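Home Datasets Docs Contributors Log in

We use cookies to remember your language setting. Accept / Manage

# Clondik Ferry and Bus Notes

Notes from trips in the southern Philippines, typed up and cleaned for people who study travel writing or build trip planners.

## Contents

- 618 trip notes, one per row
- 2347 leg entries (ferry, bus, jeepney, tricycle), linked to a note by `trip_id`
- 78 port and terminal names with their spelling variants

Most of the notes cover Zamboanga, Basilan, Dipolog and the road east to Pagadian. Cebuano and Chavacano words are left as the writers wrote them.

## Fields

`trip_id`, `month`, `from`, `to`, `mode`, `fare_php`, `wait_min`, `note`

Fares are what the traveler paid, in pesos, with no correction for later years. If `wait_min` is blank, the writer didn't give a time. A zero means they walked straight on.

## Known problems

Night ferries that left after 11 p.m. are sometimes filed under the wrong month. Two writers used "the pier" for different piers in the same city. We fixed the ones we could and marked the rest `unclear`.

July is thin. Don't use it for averages.

## Credits

Collected by Precious Buenaventura and Fahad Khattak. Spelling list by Jocelyn Villanueva.

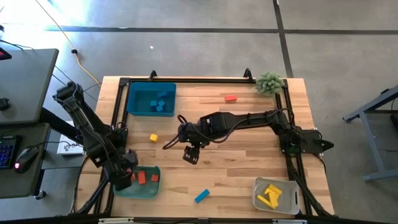 Genalyn Cabanatuan wrote in to say that the Dipolog fares mix aircon and ordinary buses, and that she would split `mode` in 2 before comparing anything. That change is planned for the next version. Until then, check the `note` column for "aircon".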